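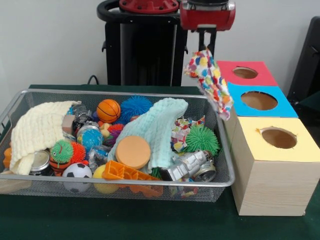 Grustham play library will move its loan stock to the Pludthorpe annexe in May, the library said on Friday, April 12, 2024. The stock runs to 390 items, sorted by size and material before transfer. Balls, knitted blankets and small toys are held together in wire-mesh baskets with a metal rim. Wooden boxes with a round hole in the coloured top, in red-pink, blue and yellow, are stored as a stack. Cloths are washed at 40 degrees and listed separately.

Shelving for the annexe is supplied by Likero. Each bay is rated at 70 kg. Loans stop for the week of the move and existing return dates are extended.

Reading time: 1 min
184 shares | 0 comments
Contact | © Grustham News | Back to top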